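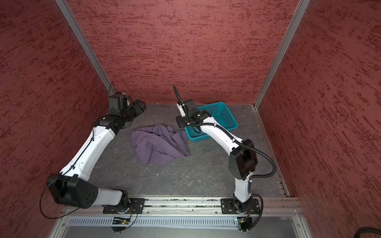

The Stakau bench enclosure with maroon panels and the gray floor.

Stakau bench enclosure, back and side panel set
Reviewed by Ningsih Harahap, May 2024

I paid $394 for the three-wall version with the gray floor. The posts and edge strip are aluminum. The panels come in several finishes and I picked the maroon, which has darker flecks running sideways through it. On the website it looks like a flat red. In person it is deeper and more uneven, a bit like stucco. I like it better than the website version, but anyone trying to match it to other furniture should order the sample first.

Assembly took one afternoon with a second person. Yi-an Do held the posts while I tightened the brackets. The instructions are one folded sheet with small drawings, and step 3 shows the left post facing the wrong way. We put it in like the drawing, found the side panel would not seat, and took it out again. After that it went together without trouble. The hex key in the bag is soft and rounded off before we were done, so use your own.

Once the brackets are tight the posts do not wobble. I leaned on the back wall while reaching across and it flexed a little but came right back. The corners meet well at the floor. Higher up on my right side there is a thin gap you can slide a business card into. Stakau told me by email that this is within their tolerance and offered to send a foam strip. It arrived nine days later and it works.

The floor has a faint veined pattern that hides scuffs pretty well. It does not hide light-colored crumbs and dust, and those tend to collect toward the back where the walls come down. A soft brush gets them out. I would have liked a way to lift out one side panel for cleaning without loosening the post.

The dark walls cut down on glare a lot. My old Hyun enclosure had glossy white sides and I was always moving the lamp. The drawback is that the maroon soaks up light, so the back corners are dim unless you have something bright overhead.

I also looked at the Timonex, which is $200 cheaper. It is 33 inches wide and that was too narrow for my bench. The panels on the one I saw in the store were thinner too.

Good: solid posts, low glare, finish has held up since November with no chips.
Bad: wrong drawing, poor hex key, gap at one corner, side panels are a pain to remove.

I would buy it again at this price - with the sample first.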